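4.3 Oiling a Coveck bowl

The label says the bowl comes "ready for the table." We would treat that as a hope. The factory coat is thin, and the first hot salad spoon will tell you so.

1. Wash the bowl by hand in warm water with a drop of dish soap. Do not soak it.

2. Stand it on its rim and leave it overnight. The leaflet says 40 minutes is enough – we have yet to see a bowl that agrees.

3. Put a spoonful of Bekwood oil on a lint-free cloth and rub it in, inside first, then the outside, then the foot.

4. Wait 29 minutes and wipe off whatever is still sitting on the surface. Oil left to pool goes sticky.

5. Repeat once a day until the wood stops taking oil. The maker promises two coats. Plan on four.

NOTE: The "food safe" mark on the can applies to cured oil only. Curing takes weeks, whatever the front of the can says.

CAUTION: Oily rags can catch fire by themselves. Lay them flat outdoors to dry before you throw them out.

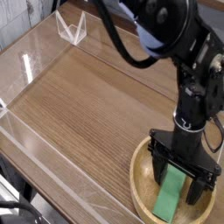

Lorenz Mayrhofer wrote in to say that step 5 is overdone, that he stopped at two coats in October and his bowl still sheds water. Maybe so. Ask again after a year of vinegar.

6. Keep the finished bowl away from the stove and out of the dishwasher, including the "gentle" cycle.

For cracks, see 4.4.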